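Gekeo hand-held gripper kit - notes from the review meeting, February 2019
Taken by me, Jovita Villalobos, so blame me for the spelling 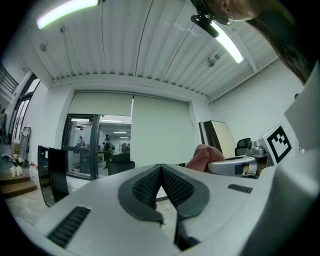
Present: Teodoro Ventura (chair), me, two from the Skosavberg workshop, and Pia from Thoroddsen on the phone for the first half. Apologies from the buying office.

1. Last minutes
Agreed as written. The only thing left over from November was the missing charger and Thoroddsen have sent one.

2. How people are getting on with the kit
We went round the table. I said I like it a lot more than I did at first! The fingers close nicely on small bottles and I can do a decent run of pick-and-place recordings before my wrist starts moaning (I managed 18 minutes, Teodoro says he can do longer and I don't believe him). Skosavberg find the body a bit bulky when you're working low down near the floor, and they'd like a smaller grip for people with smaller hands. Pia said a smaller grip is on the price list already, just not in our box, and she'll send the part number.

The finger pads got a fair bit of talk. Teodoro's are starting to lift at one corner. Mine are fine, but then I've had mine for less time. Pia thinks it's the cleaning spray and asked us to stick to a damp cloth for now.

3. Tracking
We're losing position now and then when two people work close together - somebody's sleeve or hair gets in front of the marker cube and the recording jumps. Skosavberg have the same trouble. We talked about just standing further apart, which works but is awkward when one person is passing things to the other. Of the 732 recordings so far, 50 had to be thrown out, and most of those were from paired work. Teodoro wants to see the same figure for solo work before he complains to anyone.

4. Skaltix offer
Skaltix have offered us their rival kit on a one-month loan. It's lighter on paper, but the software only runs on their own laptop, and I'm not keen on that. Skosavberg are keener than me. We agreed to take the loan as long as we don't have to sign up to anything, and to use the same set of tasks on both.

5. Renewing
Left open. The Gekeo hire runs for another 17 weeks so there's no rush.

Actions
Pia - part number for the small grip, price for spare pads
Teodoro - split the thrown-out recordings into solo and paired
Me - write back to Skaltix, order cloths

Next meeting when the loan kit is in.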